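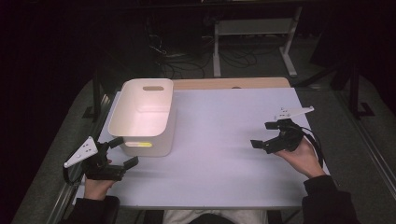

Kovercombe is two trains and a replacement bus from anywhere you would set out from, and the open day at the Lendton sorting hall started at ten, so I arrived in the frame of mind of a man who has eaten a station flapjack for breakfast. Lendton takes in the contents of school sports cupboards, sorts them and sends the usable part back out. I had expected mountains. The first table I was shown had a pale board on it and a white plastic bin with a yellow label low on the front, and I found it rather restful. My own cupboards contain no such bin. They contain a tent.

The hall used to be a carpet warehouse and still smells like one. You are given a lanyard, a map with the toilets marked twice, and a talk. The talk said that 2000 items came through in December, which is when schools discover what is behind the piano. Of those, 696 went on the pile called Ulto, after the shelving firm whose name is still on the racks. Ulto is where things go when they are fine but lonely: one shin pad, half a table tennis net, the left-hand glove of a goalkeeper. I asked what happens to Ulto in the end and was told it gets reviewed. I know that word from my own loft.

After the talk we were let loose on the benches. The rule is that a thing goes on the table by itself, gets looked at, and then goes in a bin. It sounds like no work at all until you try it with a queue of other visitors breathing behind you. I dithered over a skipping rope for so long that a boy of nine or so took it off me and dealt with it.

Shuttlecocks have their own corner, known as Workneh, for reasons the map did not go into. I had not thought hard about a shuttlecock since school, where they lived mainly on the roof of the gym. The guidance sheet runs to 2 sides. Check the skirt, check the base, check the band between them, and don't hit it at anyone to find out.

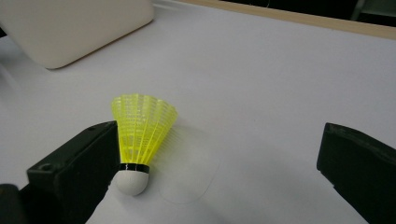
A yellow plastic shuttlecock on the table, with a small white zigzag on its black band.

I argued for keeping, on the grounds that my own neck looks worse.

Lunch was soup in the loading bay, £2 with bread, £2 without. The shop by the exit sells mixed bags of balls and I bought one, so I have now carried thirty minutes' worth of somebody's sorting back to a house with no garden. The next open day is on a Tuesday. Take a coat for the bus, and if you are offered the skipping ropes, let the child go first.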